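거실에서 그리퍼 로봇을 시험할 때 지키는 안전 절차

작성: Brillden 현장운용팀
2023년 6월 17일

가정 환경 시험은 실험실 시험과 기준이 다릅니다. 가구가 고정되어 있지 않고 바닥재도 집마다 다릅니다. 아래 순서는 Brillden이 Jander 운용 지침을 바탕으로 정리한 것이며, 거실 작업에 그대로 쓸 수 있습니다.

1. 구역 정하기
로봇이 움직일 구역을 먼저 정하고 관계자 외 출입을 막습니다. 작업 중 구역 안에는 2명까지만 들어갑니다. 비상정지 버튼은 그중 한 명이 계속 손에 들고 있어야 하고, 다른 일을 겸하지 않습니다.

2. 바닥과 가구 확인
러그 가장자리가 말려 있으면 펴서 고정합니다. 고정이 안 되면 그 위로는 주행하지 않습니다. 꽃병이나 화분처럼 넘어지기 쉬운 물건은 팔이 닿는 범위 밖으로 옮기고, 옮기기 전 위치를 기록해 둡니다.

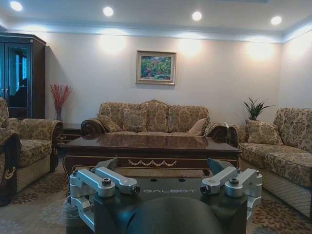
광택이 있는 상판과 유리문은 따로 점검합니다. 조명이 반사되면 깊이 값이 튀는 경우가 있으므로, 접근 동작을 넣기 전에 정지 상태에서 거리 값을 먼저 읽습니다. 값이 흔들리면 조명을 하나씩 끄면서 다시 잽니다. 그래도 안정되지 않으면 해당 면은 접근 금지로 등록합니다.

3. 그리퍼 점검
전원을 내린 상태에서 손가락 링크의 볼트와 핀을 손으로 확인합니다. 패드 면의 먼지는 마른 천으로 닦습니다. 전원을 넣은 뒤에는 빈손으로 열고 닫기를 6회 반복합니다. 걸리는 소리가 나면 시험을 시작하지 않습니다.

4. 첫 동작
처음에는 저속 모드로만 움직입니다. 쿠션 같은 부드러운 물건부터 잡고, 단단한 물건은 나중에 다룹니다. 사람이 구역에 들어오면 동작을 멈추고 1번부터 다시 확인합니다.

5. 기록
정지 사유와 시각은 Opoku 양식에 적습니다. 5월 이전 양식에는 반사면 항목이 없으니 11번 칸이 있는지 보고 쓰십시오. 작성한 기록은 당일 안에 담당자에게 보냅니다.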